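Shell script stops partway through a file list when names contain spaces
Posted in Scripting, July

Redthorpe
I have a backup folder with 600 log files on it. My script loops over the output of ls and compresses each file with gzip. It handles 156 of them and then prints "No such file or directory" for the rest. Most of the failing names have a space in them, for instance "report Friday.log". The loop is:

for f in $(ls /backup/logs); do gzip /backup/logs/$f; done

Is there a limit on how many files a for loop can take?

Skarley
Had the same thing once. I renamed everything with underscores and it went away.

Luzius Imhof
There is no such limit. The shell splits the output of ls on spaces, tabs and newlines, so "report Friday.log" becomes two words and gzip looks for two files that don't exist. Let the shell expand the names itself and quote the variable:

for f in /backup/logs/*.log; do gzip -- "$f"; done

A quoted variable is passed as one word whatever is in it. If the folder has no .log files, bash passes the pattern through unchanged – run shopt -s nullglob first to get an empty list. For subfolders, use find:

find /backup/logs -type f -name '*.log' -exec gzip {} +

Test on a copy, and put echo in front of gzip for the first run. Any general book on bash will cover word splitting and quoting. 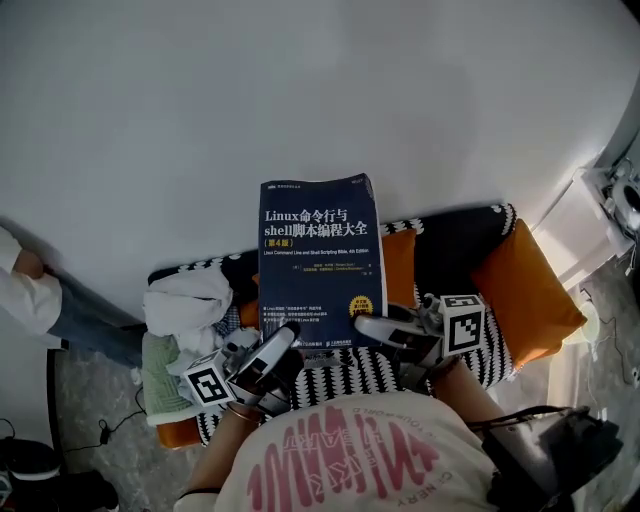
Linux Command Line and Shell Scripting Bible, 4th Edition, with a Chinese cover.

Falcão
The find version also works in plain sh, nullglob does not. I would add -mtime +32 so that it leaves the recent logs alone. Check whether a service still has a log open before you compress it.

Redthorpe
The quoted loop ran through all 600. Thanks.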